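Stendel Remote Teaching Kit review: your hands do the work, and then they do it again

Apr 19, 2026

The pitch for the Stendel kit goes like this. You hold a pair of handles, the robot's arms copy you, and after enough practice runs the robot does the job by itself. No code. The brochure has a woman folding towels with her shoes off.

I have been folding T-shirts through this thing for six weeks and I have kept my shoes on. The arms are not part of the kit, by the way. You bring your own, and Stendel sells you the handles, a desk base to clamp them to, a box that talks to the robot and a license for the recording software, which is called Prarer and is made by someone else. All of that costs $3000. The license is for one year, a fact I found in the email that came after the receipt.

Setup is the good part, so I'll get it over with. The handles found both arms on the first try. Calibration means putting each arm in a few set poses and pressing a pedal, and the pedal is solid metal and doesn't slide. The manual runs to 182 pages and most of it concerns error codes. I have met more of them than I wanted to.

Then you start teaching, and you find out how much of folding a shirt is done by feel.

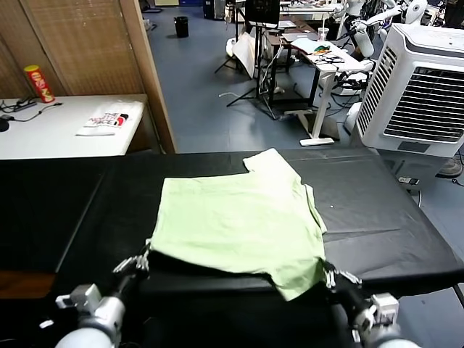
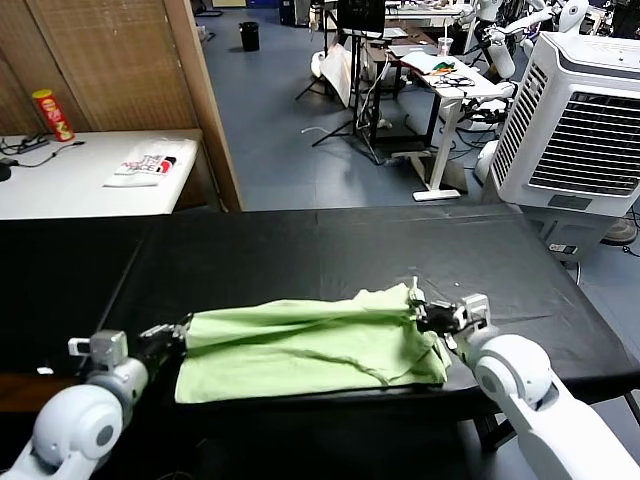
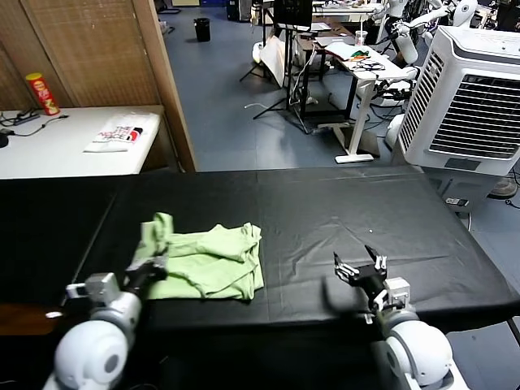
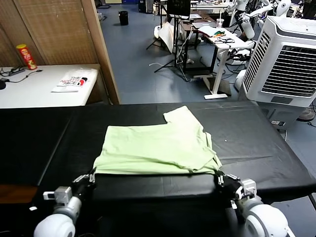

Bit-na Yang

A T-shirt is a mean thing to start with, I'll grant Stendel that. A block stays a block when you pick it up. With the light green shirt I used for most of my test, one careless pinch and I had a lump with a sleeve in it somewhere. The black covering helped. Pale cloth on black is easy to see through the robot's camera, and I'd do the same again. What I couldn't see was how many layers I had hold of. The handles give you a buzz when the gripper closes on something. They give you the same buzz for one layer of cotton as for four.

So you squint at a corner and pinch, lift it a little to check, put it down and try again. All of that gets recorded unless you stop and throw the run away. Stendel says hesitation in the practice runs is fine because the software "smooths" it. I asked what that meant and got a link to the brochure.

I recorded 320 runs for the shirt task. My friend Kwok-wai Poon did a share of them, and he is better at it than I am, mostly because he moves slowly and never seems to get annoyed. His runs and mine look like two different jobs. He takes the near corners and folds away from himself. I like to pull the cloth out long between the grippers first and deal with the wrinkles after. The software accepted both and never once suggested that we agree on a method. We only worked that out ourselves when the trained robot began a fold his way, stopped halfway and started tugging at it my way.

After that we picked one method (his) and threw out a large part of what I'd done. If Stendel wants to sell this to people who don't do robots for a living, a warning about mixed styles belongs on page one. It's in the manual, in the section on storage.

How well does it work in the end? On the same shirt, laid out flat, in the same light, it gets to a rough rectangle more often than it fails. You wouldn't put that rectangle on a store shelf. Give it a different shirt and it gets much worse. A dark one on the black table was hopeless, and I don't think it's fair to blame the kit for that, but the sales page does show a pile of mixed laundry.

The two-handed moves are the weak spot. When both grippers hold the cloth and one has to let go, there's a small lag between my thumb and the gripper, and it's different on the left and the right. You get used to it. I resent getting used to it at this price.

My wrists also hurt. The handles are a little too heavy for their shape, and the desk base puts them an inch or two higher than I'd like, with no way to lower it. Half an hour was my limit by the end.

I borrowed a Damasceno rig back in October for a similar job, and it's the natural one to compare. It's uglier, the cables are stiff, and the recording screen looks like a tax form. But it lets you play back a run on the real arms before you save it, and that one button would have saved me days here. Prarer only lets you play back a run as video. I've heard good things about Dirkness too but haven't had my hands on one, so I'll leave it at that.

Good:
Quick to connect
The pedal
Slow, careful people get decent runs out of it right away

Bad:
Same buzz for everything
Uneven lag on release
No playback on the arms
Yearly license, mentioned late
Base doesn't adjust

Would I buy it? For picking up solid objects and putting them in bins, maybe, if the price came down and the license went away. For cloth, no. Stendel says an update with "richer touch" is on its way. They said that when I ordered -- I'd wait until it's in the box.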